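**Keep the old tower or just buy something? (long, sorry)**

**plinditz_pete**
ok so my desktop is on its last legs, or I think it is. Boots fine, then around lunch it slows to a crawl and the fan screams till I shut it down. I do bookkeeping for a bike shop on it, nothing heavy. Husband says toss it. I say it's a case and a power supply and a board, parts can be swapped.

Side panel off, on its side:
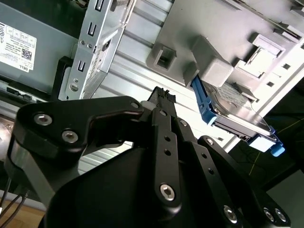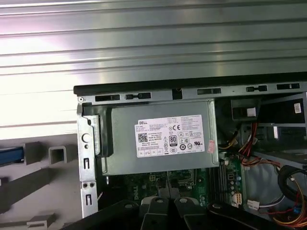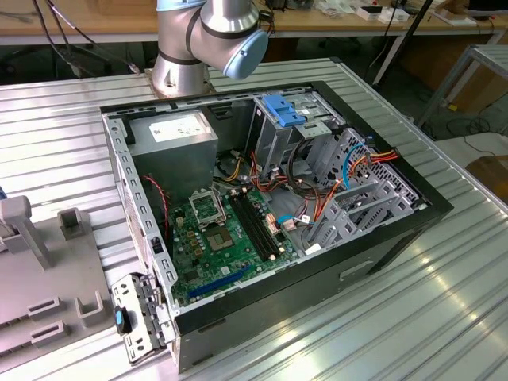
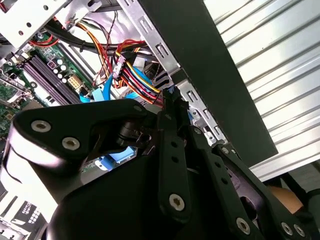
Shop in Girnholm quoted me 80 just to look at it. Refurb with a warranty is more than I want to spend before February. What would you do

**gilles_lg**
Don't pay 80 for a look. That's a can of air and an hour of your own time.

Slow after a few hours + screaming fan = heat, nine times out of ten. Old paste on the processor. Get a tube, clean the old stuff off, pea size blob, done.

**armelle.h**
Or it's something running in the background. Mine did that every single day at noon, it was the backup job. Check what's eating the processor BEFORE you start taking coolers off.

**gilles_lg**
backup doesn't make a fan scream til you power off

**armelle.h**
it does if it never finishes. Mine ran for 3 weeks trying to copy one broken file

**rebelo_a**
I'll be the bad guy, your husband's right. It's your work machine. If it dies in tax season you're going to be typing receipts into your phone. I kept one going four years too long at Drastau (small office, two of us) and when it went we lost most of a quarter. Paper everywhere. Never again

**plinditz_pete**
@rebelo_a I do back up. to a stick. when I remember

**rebelo_a**
so no

**clem_b**
lol

But seriously Pete do that tonight, before anything else. Copy the books onto two different things and keep one out of the house. Then it doesnt matter who's right about the fan.

**gilles_lg**
^ agree with this at least

**liga_v**
Did you get a temperature? There are free programs for it. Write down what it says at startup and again when it gets loud. Otherwise we're all guessing.

**plinditz_pete**
Ran one. 69 just sitting there with nothing open?? is that bad

**gilles_lg**
For sitting idle, yeah that's warm. Paste. I said paste.

**armelle.h**
"nothing open" isn't nothing running. Sort the list by processor and post the top few lines

**plinditz_pete**
top one is something called Gilbert Sync, no idea, using a quarter of it all the time

**armelle.h**
THERE you go

**liga_v**
Could be both. Turn that off, wait an hour, read it again. What is it, scanner software?

**plinditz_pete**
oh. yes. the label printer at the shop came with it. We got rid of that printer ages ago

**rebelo_a**
Uninstall it. And still buy a new computer.

**clem_b**
Amândio you say this in every thread

**rebelo_a**
and I'm right in most of them. Look, I'm not saying throw it out, give it to a kid. But not the one your books are on

**gilles_lg**
Disagree, a machine like that does bookkeeping for years yet if you look after it. Half of what gets dumped at the recyling center just needs a clean. Put the money into a new drive, that's the part that'll actualy lose your stuff.

**plinditz_pete**
Uninstalled. It's down 21 from before and the fan is quiet, quiet enough I can hear the fridge. Will do the paste on Wednesday when the shop's closed. Backup is copying now, to TWO places clem

**clem_b**
good

**liga_v**
Post the lunch time number tomorrow too, that was the real problem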